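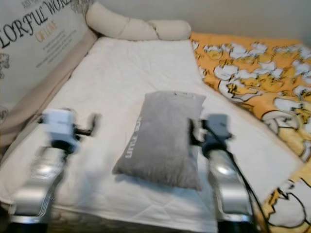 시연 데이터는 많을수록 좋다는 말, 이제 좀 그만 들었으면 한다. 급하게 쓰는 글이라 두서없다. 마감이 오늘 저녁이고 나는 아직 점심도 못 먹었다.

먼저 배경부터. 작년 9월부터 침대 정리 작업을 원격조종으로 가르치는 일을 옆에서 지켜봤다. 베개 옮기기, 이불 끌어당기기, 침대 위에 놓인 책 치우기. 집안일 중에서도 제일 시시해 보이는 것들. 프로젝트 이름은 Lurkar. 모인 시연이 700개였고 그중 학습에 쓴 건 381개다. 나머지는 버렸다. 이 숫자를 발표 자리에서 꺼냈더니 앞줄에서 바로 질문이 나왔다. 왜 그렇게 많이 버리느냐고. 2,000개는 있어야 하는 것 아니냐고.

아니다. 나는 반대로 묻고 싶다. 왜 그렇게 많이 남겼느냐고.

조종자가 망설이는 손을 생각해 보자. 베개 양쪽에 그리퍼를 갖다 대고, 멈추고, 조금 뒤로 뺐다가, 다시 간다. 사람 눈에는 신중함이다. 모델한테는 그냥 동작이다. 멈추는 것도 배우고 뒤로 빼는 것도 배운다. 우리가 나중에 본 그 이상한 떨림, 베개 앞에서 왔다갔다 하던 그거. 다 우리가 가르친 거였다. 로봇 탓할 일이 아님.

Elis Price가 조종을 제일 잘한다. 빠르다. 근데 Elis의 시연만으로 학습시키면 결과가 별로였다. 너무 잘해서 실수가 없고, 실수가 없으니 실수에서 돌아오는 법도 없다. 반면 Mỹ Lưu는 처음에 많이 놓쳤다. 놓치고 나서 다시 잡는 방식이 일정했다. 왼손 먼저, 천을 살짝 눌러서 틈을 만들고, 그다음 오른손. 매번 그랬다. 그 시연들이 훨씬 쓸모 있었다는 게 내 판단이고, 여기에 동의 안 하는 사람이 팀에 둘 있다. Sabine Ostermann은 표본이 적다고 한다. 맞는 말이다. 그래도 나는 내 판단을 안 바꾼다.

책 얘기를 좀 해야겠다. 푹신한 데 놓인 책은 책상 위의 책과 전혀 다른 물건이다. 책상은 버텨 주는데 이불은 안 버틴다. 밀면 천이 같이 밀리고 접힌 자리가 생기고 책등이 그 안으로 기운다. 두꺼운 책이면 더하다. 표지는 미끄럽고 종이 쪽은 벌어지려고 하고. 손목 카메라 영상만 봐도 고민이 보인다. 어디를 얼마나 세게. 그런데 손으로 직접 팔을 잡고 움직여 가르칠 때는 조종자가 그 힘을 자기 팔로 느낀다. 우리 원격조종 장치에서는 못 느낀다. 화면만 보고 짐작한다.

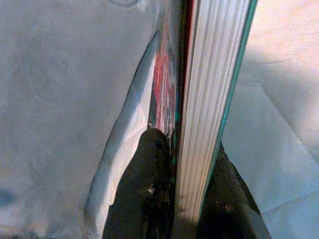
흰 천 위에 세워진 두꺼운 책을 그리퍼 두 손가락이 아래쪽에서 물고 있다. 손목 카메라.

그러면 직접 잡고 가르치는 게 답이냐. 그것도 아니다. 사람 몸이 끼어들면 카메라에 사람이 찍히고, 양팔 작업은 혼자서 못 한다. 두 사람이 팔 하나씩 잡고 이불을 당기면 호흡이 안 맞는다. 해 본 사람은 안다. 10분만 해도 어깨가 나간다. Nadège Cordier는 둘을 섞자는 쪽이다. 큰 움직임은 원격으로, 닿는 순간은 손으로. 말은 좋은데 데이터 두 종류를 맞추는 일은 누가 하나. 결국 또 야근이다.

내가 진짜 하고 싶은 말은 조종자 얘기다. 업계 글을 보면 시연을 마치 수도꼭지에서 받는 물처럼 쓴다. 사람 몇 명 앉혀 놓고 시간 곱하면 나온다는 식. Plastura가 낸 구인 공고를 봤는데 자격 요건이 "게임 경험 우대" 한 줄이었다. 하.. 게임 잘하는 거 좋다. 근데 베개를 어느 쪽에서 잡을지, 천이 딸려 올 때 놓을지 버틸지 정하는 건 손재주만의 문제가 아니다. 그 결정이 그대로 모델에 들어간다. 그럼 그 사람은 작업자가 아니라 교사다. 교사 대우를 해야 한다. 쉬는 시간, 같이 영상 돌려 보는 시간, 그리고 "이건 내가 못한 거니까 빼 주세요" 하고 말할 권리. 마지막 게 제일 중요한데 제일 없다. Kasten에서는 하루 할당량이 있어서 빼 달라고 하면 본인 손해라고 들었다. 그러니 아무도 말을 안하지. 망설인 시연, 대충 한 시연, 오후 네 시의 시연이 다 같은 무게로 들어간다.

Gráinne Fitzgerald가 초고를 읽고 이렇게 적어 보냈다. "그럼 기준은 누가 정해?" 나도 깔끔한 답은 없다. 지금은 조종자가 먼저 표시하고, 다음 날 다른 사람이 보고, 둘이 갈리면 버린다. 느리다. 아깝다. 381개는 그렇게 남은 숫자다. 그중에도 지금 다시 보면 뺄 게 있을 것같다.

다음 분기 계획서에는 시연 개수 목표 칸이 있다. 나는 그 칸을 비워서 냈고, 채워서 다시 내라는 메일이 왔다. 아직 답장 안 했다.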